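Category: Workshop notes > Props and stock

March 16, 2026

Sorted out the candy and snack props this morning. Olga Arroyo had left a list on the bench and I worked down it. The old carton had split along the bottom, so everything went into a new one from Prosen with a lid that closes properly.

Checked weights on the kitchen scale before anything went back in. Two bags came out light against what we wrote down in June. One has a small tear at the seam, taped over now. The other looks sound, so I suspect the first reading was wrong. Wrote the new figure on the inventory sheet and struck out the old one. Whole carton with the lid on: 1,475 g.

Layout for the snack set stays as Olga drew it. White basket in the middle of the floor, flowers behind it, a few bags inside and the rest lying loose on either side. The wire basket on the back wall starts empty.

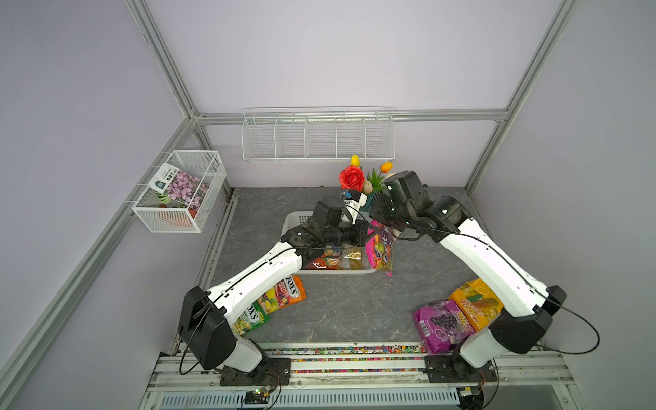

The Fox's bags are the awkward ones. They slide over each other, and on the marble pattern it's easy to lose track of where one was put down. Maximiliano Arrieta wants them left overlapping at the start - I'd prefer them apart, but I'll go with his way for this round and note it on the sheet. The pink bag can stand up by the basket if the contents are shaken down to the bottom first. The grape one I leave flat.

Flowers: the rose stem was working loose again. Put a drop of Joltiline in the base and left it 38 minutes under a clamp. Seems firm. Wiped the leaves with a dry cloth while I was at it. Don't use the spray on them, it leaves spots.

Still to do:
- order 8 more snack bags, mixed sizes, from Pisport (Ong is out until June)
- find the missing label sheet
- ask Olga if the limit per basket is still 300 g or if that was only for the old one
- throw out the split carton

Carton is on the second shelf, lid side facing out. If you take a bag, put it back in the same carton and initial the sheet - and please don't eat the stock.

M.A. to check the weights again after the next round.

Back to top | Contact the workshop | Notebook index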